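01/11/2019

Rain from six this morning and the gutter over the back door is leaking again. I put the bucket under it and left it at that.

Went into Stircombe on the early bus to return the boots. The shop took them back without any fuss, which I hadn't expected after 3 weeks, and gave me a credit note. Had a tea in the market hall and read the letter from the council properly. The allotment rent is going up in the new year. It also says plot holders must clear any glass by the end of November, so the old cold frames will have to go. I don't mind much. Half the panes are cracked and I only use them for storing pots.

Coralie Ruddock rang at lunch about the bus petition. She has 637 names now and wants more before she hands it in. I said I would take a sheet round our road tomorrow if it's dry. They are talking about stopping the last bus back, and then I don't see how anyone gets home from an evening class without a lift.

Did an hour on the plot in the afternoon. Lifted the last of the beetroot, mostly small, and put in two rows of garlic. The soil is heavy and sticks to everything. The broad beans can wait another week.

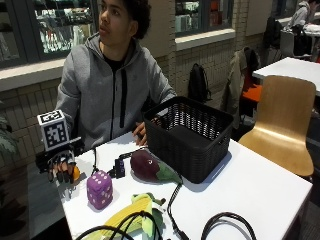
Soup for supper, with the end of the loaf. I meant to write to my sister but got as far as the envelope – I'll do it in the morning before I go round with the petition. The kitchen clock has stopped again and it isn't the battery this time. Bucket was half full when I emptied it at nine. Still raining.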